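Taseck opens household medicine sort-out program to all of Hernosden

HERNOSDEN, 15 March 2026 – Every household in Hernosden can now get a free plastic bin, a checklist and an hour of friendly help to sort out its medicines and first-aid supplies, as Taseck takes its Clear the Cabinet program town-wide.

The program began last August as a trial in the Kettani neighbourhood, where 111 households signed up. Word got around quickly, and a waiting list soon followed. Thanks to new funding from the Flunar Fund, Taseck has 1,666 bins ready to hand out, and the first 1,000 are set aside for families with young children and for people caring for an older relative.

The idea is simple. Bring everything to one table: the pill bottles from the bathroom, the boxes from the kitchen drawer, the tube of cream at the bottom of a gym bag, the first aid kit from the car. Then go through it piece by piece, starting with an open bin and plenty of elbow room.

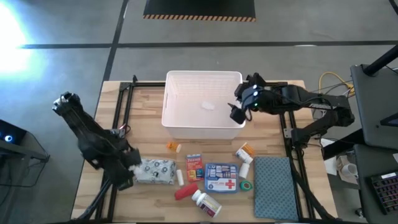

Old receipts and used wrappers go out first. After that, check the date on each package and read the label again, even on the things you buy all the time. Prescription bottles stay in their own containers with their labels on. Anything expired or no longer needed goes in a separate bag for the pharmacy, and never down the sink or toilet. What's left goes back in the bin, with the first aid kit on top where a babysitter or a visiting grandparent can find it fast.

“We were thrilled with how people took to it in Kettani,” Taseck said in a statement. “Families came in a bit embarrassed about the state of their cupboards and went home telling the neighbours to sign up. We can't wait to see the rest of town give it a go!”

Sessions run for an hour at the Taseck centre in Hernosden, with room for 7 households at a time. Evening and weekend spots are available, and kids are welcome – there's a colouring table at the back. Staff can help with sorting and reading small print, but questions about doses or mixing medicines should go to a pharmacist or doctor.

Finished bins should be stored somewhere cool and dry, up high or locked away from children and pets.

Residents can book at the Taseck front desk or by phone during office hours. Bins are one per household while supplies last.

Media inquiries: Taseck Communications, Hernosden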